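January 13, 2018
Skosby simulation kit, trial license, second session

Picked up where Rozália left off. Her install notes hold except for the asset path, which has to be set before the first launch or the object library loads empty. Lendness quotes 1,390 per seat with support, less without. Ottó wants a yes or no before the quote lapses.

Ran the dining room preset with the single arm and the stock gripper. Timestep left at default. Grasp target was the DNA helix model, chosen for the thin rungs — our own simulator treats that kind of shape as a solid hull and the fingers stop short of it. Bowl and the other props left where the randomizer put them.
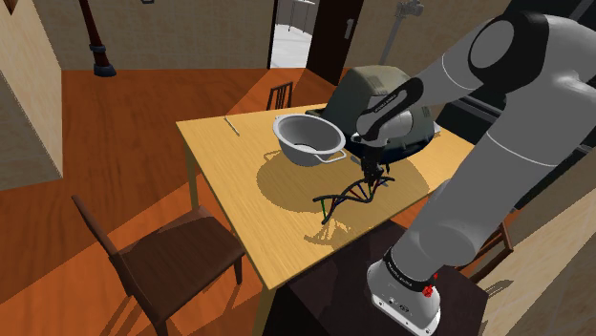 Contact solver set to 200 iterations for the helix runs. At 8 the fingers sink into the strands; at 135 there is still some jitter on closing. Cost in step time is acceptable on the office machine, not on the laptop.

Open items:
Object spawn height. The randomizer has no resting check that I can find. Asked Lendness support, no reply yet.
Collision mesh export. The manual says it is supported, the menu entry is grayed out on the trial license.
Joint limits in the supplied arm file do not match the values in our Gronwood config. Use ours.

Rozália to repeat the helix runs with the Oddsson gripper file before we answer Ottó.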